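Home Posts Notes Code About

Wrist-only policies and the approach phase

The last post ended with the overhead camera switched off and a promise to report what happened to the grasping policy without it. We now have enough runs to say something.

To recap the setup: the policy takes the wrist image and the joint state, and outputs a short chunk of end-effector motions plus a gripper command. Training used 535 teleoperated demonstrations collected at the same table, all with the arm starting from one of 3 home poses. The earlier version also saw an overhead view. The new one does not. Everything else in the training config was left alone, including the learning rate, which I would otherwise have been tempted to touch.

The headline result is that the final part of the grasp got slightly better and the approach got clearly worse. Once the object is between the fingertips, the wrist view contains nearly everything the policy needs, and removing the second input seems to stop it from hedging between two estimates of the object position. Before that point, the policy has to decide where to go using a view that may not include the object at all.

We logged 22 failed runs and sorted them by hand. Ayane Mizuno did the sorting twice, with the labels from the first pass hidden, and the two passes disagreed on 2 runs. Most failures fell into one group: the arm descended over bare tabletop, closed the gripper, and then repeated the closing motion without moving sideways. I had expected collisions to dominate. They did not.

My reading is that the policy learned to treat wood grain as position information. The tabletop has strips of different tone and width, and in the demonstrations a given seam nearly always meant the same region of the workspace. When the arm starts a little off its usual pose, the seams show up at a different angle and the predicted motion drifts. Saron, our small script for saliency maps, puts a lot of weight on the boundaries between boards during approach and very little once an object enters the view.

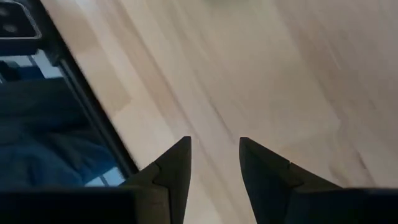
With the fingers open and nothing between them, the correct action is to search, and the demonstrations contain almost no searching. The operators could see the whole table with their own eyes and drove straight to the target. The policy inherited that confidence without the information behind it.

Two changes are in progress. The first is random rotation of the wrist image, with the action labels rotated to match, applied only to approach segments. The second is a new batch of demonstrations in which the operator sees only the wrist feed – slower to collect, and annoying to do, but the search motions should come out naturally. Early numbers from the first change alone are mixed, so I am leaving them out until the second batch has been trained on.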